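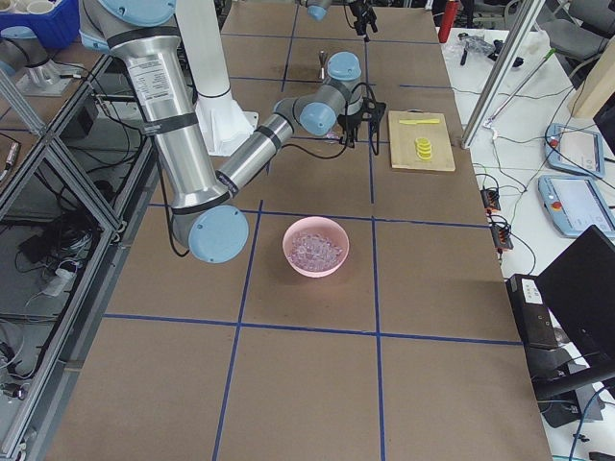 Start with the number, since everybody skips to it anyway. The Trutthorpe method claims that a policy trained on 200 demonstrations of drink preparation carries over to new table layouts with no retraining. I want to spend my time on the word "new." Look at the table: cardboard, blue tape, a grid of squares. The pink bowl has a square, and the cutting board with the lemon slices and the yellow knife is across a tape line from it. In the paper a layout counts as new if one object has moved to a different square. That is a pretty small kind of new.

Pause. Let them look at the grid.

Gyula Bíró and I reran the evaluation in July from the released weights. Same task list, same objects, same time limit per trial. We got through 278 trials before we stopped to compare. Where the objects stayed on the grid, our results were close to the published ones. I have no quarrel with that part and should say so early, or the questions will all be about whether we set it up right.

Then we turned the objects and left the squares alone. Board at an angle, knife handle facing the other way. Success fell to 57 percent. Don't rush this. Somebody will say 57 is decent, and maybe it is, but the abstract says "robust to placement" and I don't see how you get from one to the other.

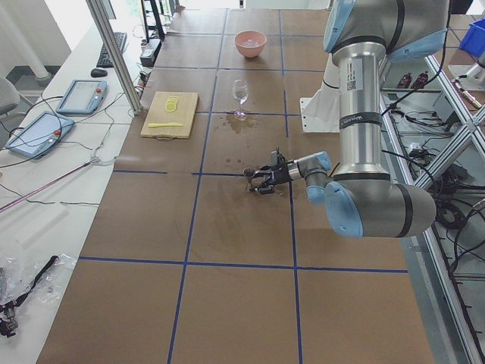
Second complaint, the scoring. The Trutthorpe script looks at where the objects ended up when time runs out. The glass has to be upright and inside its region, and that's the whole test. By that rule a table like this one passes on the glass: it is standing up, it is empty, and there is a dark puddle across the tape at its foot, plus drops all over the cardboard under the gripper. I would not call that a served drink – the script has no opinion.

Pranab Mondal went back through the 1287 clips in the Gunawardena set and marked spills by hand. Slow work, thank him here. His labels are going up with our code. Please check them, he'd like a second person to disagree with.

If short on time, skip the Grirorthorpe comparison. It uses a different gripper and I don't trust it enough to defend it on my feet.

What I'd ask for: report rotation separately from position. Score the liquid. Publish the failed runs along with the good ones. The Ratanmont group already does the last one and it has cost them nothing that I can see.

Likely question: does the method work at all? Yes, on the grid. Off the grid I don't know yet, and neither does the paper.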